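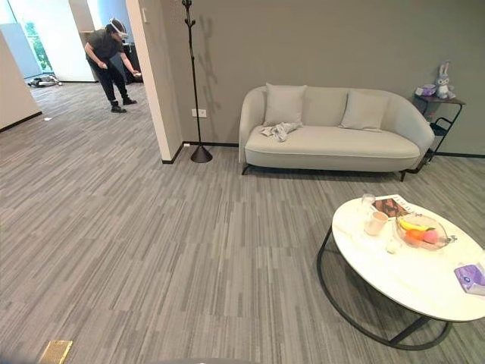

Ticket: wrist drift in the teleop sessions, soft-object pickup task
Project: Flisus
Opened by: Maxine Tautahi
Assigned to: Karim Nasr
Status: closed, one follow-up open
Opened 2020-08-12

Maxine: Okay, so this has been bugging me all morning. We're recording headset-and-controller demos for the cloth pickup comparison, and the right wrist slowly rolls out of line with my hand. I start an episode lined up fine, and a few grabs in, my palm is facing the floor and the robot's palm is facing the wall. The left side is fine! I've rebooted the headset, swapped controller batteries and redone the shoulder calibration. Same thing every time.

Why it matters: we're comparing two ways of mapping the operator's hand onto the robot (absolute pose versus clutched relative pose), and the drift only shows up in the clutched one. If we leave it in, the relative method is going to look worse than it is and Torunn will rightly throw the plot back at me.

Karim: Which build of the retargeting node? And are you re-clutching a lot? I know you, you're re-clutching a lot.

Maxine: Gremeo branch, pulled this morning. And yes, constantly, it's how I get down to seat height without my arms running out of room. Log attached. One episode had 343 clutch events on the right and hardly any on the left (I'm right-handed, I grab with the right, sue me).

Karim: Ha, that'd be it then. Every time you release, the node saves the wrist orientation as a delta, and it's composing the delta with the last commanded pose instead of the measured one. The commanded pose can be past the joint limit, so each release bakes in a little bit of roll. Try setting use_measured_on_release to true and run the same pickup again, please. Don't touch the calibration in between or we won't know which one fixed it.

Maxine: Flag set, calibration left alone. Running cloth-on-the-armchair episodes now, plain right-hand grasps, nothing fancy.

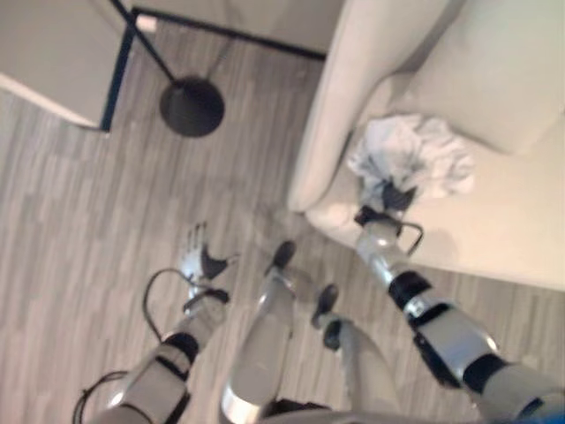
Jonas Widmer: Does the drift affect the demos we already recorded with the absolute mapping?

Karim: Only the clutched demos are affected. The absolute mapping never stores a delta, so there's nothing to build up, and you can keep those as they are.

Maxine: Update after lunch. Did 5 episodes with the flag on, clutching like a maniac on purpose, and the roll error stays flat from start to finish in the log. So happy. There's a small jump at the moment of release now (you feel it more than you see it), and I'd like that smoothed out before new operators try it, but for me it's livable.

Next question is the old data. We have 1,018 clutched episodes on the Plonano drive from before the fix. Can I correct them offline, or are they trash?

Karim: You can replay the releases against the measured joint states, they're all in the logs. That gets you clean labels for what the operator meant. It won't undo the fact that the operator was fighting the drift while recording, so tag them separately and keep them out of the main comparison.

Maxine: Fine by me. Tagged as pre-fix, and I'll rerun the clutched condition from scratch. Closing this one. The release jump has its own ticket now, assigned to Karim, sorry Karim!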